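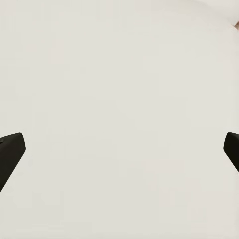

Figure 6-1. Wrist view in the simulator, gripper open, plain surface below.

6.4 Fault 621: Grasp target lost at close range

Fault 621 stops the arm when the wrist view and the planner disagree about where the target is. It comes up most often on floor pickups, in the last part of the descent. The arm holds its position and the gripper stays as it was when the fault was raised. The same fault is raised in Emico simulation and on the physical unit, and the steps in this section should be worked through in simulation first.

CAUTION: Do not clear fault 621 from the pendant and press Resume. In release 40 and earlier, Resume continues the old descent path without a new target check. The fingers can be driven into the floor.

Before you start

Load the Tadcombe bedroom scene with the pickup task that faulted. You need the run log and a user account with planner rights. Set the speed override to its lowest value and leave it there until step 9 is complete.

Checking the target offset

1. Open the run log and find the line that carries code 621. Write down the time stamp.
2. Move the playback marker to that time stamp and pause.
3. Open the wrist view for the arm that faulted.
4. Compare the target marker with the object on the floor.

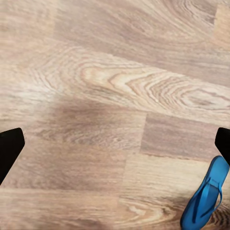
A lateral offset is the most common cause of this fault. The planner believes the object is centered between the fingers, and the wrist view puts it to one side. With the blue flip-flop down by the right finger and open floor across the middle of the view, closing the gripper from this pose would miss the target. Record the side the object is on. If it is on the same side in every faulted run, go to step 5. If the side changes from run to run, the calibration is probably good and the target estimate is at fault – skip to "Shadows and floor pattern" below.

5. Open Tools, then Wrist Calibration, and select the arm that faulted.
6. Run the plain-surface check. The view must have no target object between the fingers.
7. Accept the new values only if the status line reads PASS. If it reads RETRY, move the wrist to a different height and run the check again.
8. Save the calibration under a new name. Do not overwrite the factory file.

NOTE: The calibration is stored per arm. Copying the left file to the right arm loads without a warning and will bring the fault back on the first pickup.

Shadows and floor pattern 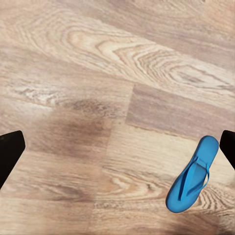 The target estimate is built from a color mask and an edge mask, and the edge mask is the weaker of the two. Strong edges in the floor can be joined to the outline of the object, which pulls the estimated center away from where it should be. A laminate floor with looping grain lines and a soft dark patch to the left of center gives the edge mask plenty to work with, while a bright blue sandal against pale boards is easy for the color mask. For a target like that, set Mask Weight to Color First. For a target close in color to the floor, leave Mask Weight at Balanced and raise Edge Threshold to 100.

Darcy Stubbs and Ryszard Górecki traced one group of 621 faults to this setting during the December test series. The calibration had been redone several times before anyone looked at the masks. Check Mask Weight before you calibrate a second time.

Returning the arms to a safe pose

9. With the run still paused, select Retract. The arm lifts straight up before it moves sideways. Do not use Home for this, as Home takes the shortest path and may sweep a finger across the floor.
10. Switch to the head view and confirm that both grippers are clear of the floor and the furniture.
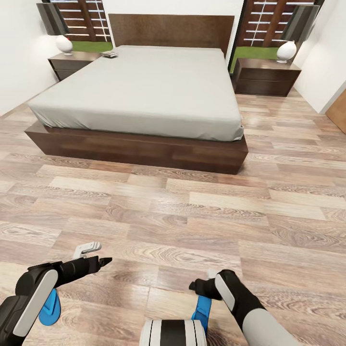
11. Clear the fault and select Replan. Wait for the new path to be drawn.
12. Run the pickup again at the lowest speed. If fault 621 does not return, raise the speed override one level at a time.

CAUTION: On the physical unit, keep everyone outside the marked area during steps 9 to 12. Retract begins as soon as it is selected. There is no countdown.

If the fault comes back

Export the run log, the calibration file and the mask settings together and send them to Marianna Kalinowski on the Wasilewska support desk. Quote note 746 in the subject line. A log sent without the calibration file can't be checked and will be returned to you.

If code 622 appears in place of 621, the wrist view itself has dropped out. Go to section 6.5.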